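Housekeeping Basics, Unit 3 - dry spills on a tabletop
Bremevville evening course, handout 2025-01-17

Recap from December: dry stuff gets swept, never wiped. Wiping smears it and you end up doing the job twice.

Setup. Dustpan in one hand, brush in the other. Lip flat on the surface, no gap. If theres a gap the small bits go under.
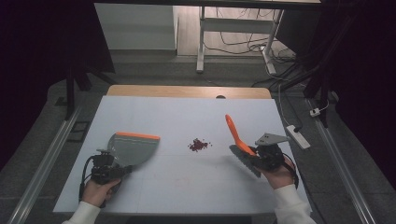 Pan on the left, brush on the right, spill in between.

Order of work:
strays first - pull them in to the main pile
then short strokes toward the pan
back the pan up a little, sweep the line that's left
repeat untill no line

Soft rubber edge is better than bare plastic on a covered table. Check it for nicks. 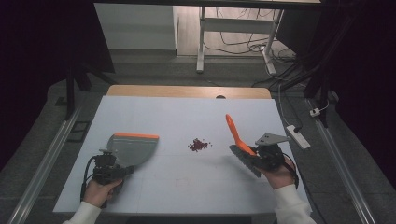
Jaruwan Jaidee
Course Instructor

Angle of the brush: handle leaning back, bristles pointing at the pan. Don't flick. Light grains jump and then you're sweeping the floor too.

Smudges are a separate job, damp cloth, after.

For next time: read the Bednarek sheet, both sides. Bring a brush.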